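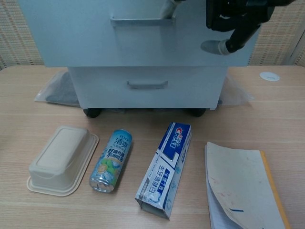

**Figure 3.** The small two-drawer cabinet with its top drawer partly out, and household odds and ends on the table in front of it.

### 4.2 What ends up in the top drawer

I should say up front that I didn't set out to write a section on drawers. Our study was meant to be about kitchens and bathrooms in small flats, and how people decide where the little stuff lives. But when Ljubica Stan and I started reading back through the household diaries, the top drawer kept popping up (the bottom one hardly ever did!), so it gets its own bit of the paper.

The cabinet in Figure 3 is the sort we kept coming back to: two drawers, castors underneath, a long bar handle on the upper drawer and a smaller recessed one on the lower. We like this kind because it doesn't belong to any room. A wardrobe tells you what to put in it, more or less, and so does a pantry. A low cabinet on wheels tells you nothing, and people have to make up their own rules, which they then defend quite fiercely in the diaries.

The items on the table are a fair taste of the problem. A plastic food tub, a slim drink can and a Crest toothpaste box have no business being sorted together, and yet our 59 households sorted that kind of mix every week. We ended up with 737 diary entries about putting something away, and I've read every one of them, some on the bus. In 200 of those entries the writer named the top drawer as the place the thing went. I was surprised it was that high. Ljubica wasn't, and has been pleasant about it.

So why the top one? The most common explanation in the diaries was simply that it's the one you can reach without bending. One diarist in the Brolthorpe group wrote, "I know the tub goes in the kitchen. I was holding it, the drawer was open, in it went." We heard versions of this over and over. An open drawer seems to work as an invitation, and several people admitted they leave it open a few centimetres on purpose while they tidy so they can keep dropping things in as they go past. I do this too, I'm afraid, and I've stopped pretending it's a system.

Packaging was the other thing that caught us out. We had expected boxes like the toothpaste one to be thrown away once they were opened, and our first coding sheet had no category for keeping them. Plenty of people keep them! They stand them up inside the drawer as dividers, or they leave the tube in its box so it doesn't roll about. Fatos Kadrić, who coded the second half of the diaries, added a category called "box kept" in February and then had to go back through everything I'd already done. The counts in this section use his version, and mine should be ignored if anyone comes across it in the older tables.

Cans caused more arguments than anything else in the group interviews. Full ones got treated as food and went near the fridge. Empties were harder. People who took part in a deposit scheme thought of them as something close to money and wanted them kept together, often in a bag on the floor, while others thought an empty was rubbish the second it was finished. Hardly anyone put one in a drawer, and the two diarists who did both said it was because guests were at the door.

Plastic tubs sat somewhere in between. They were kept, nearly always, and then moved around a lot, from bench to drawer to the top of the fridge and back again. We come back to tubs in Section 4.3, where the missing lids get a table of their own.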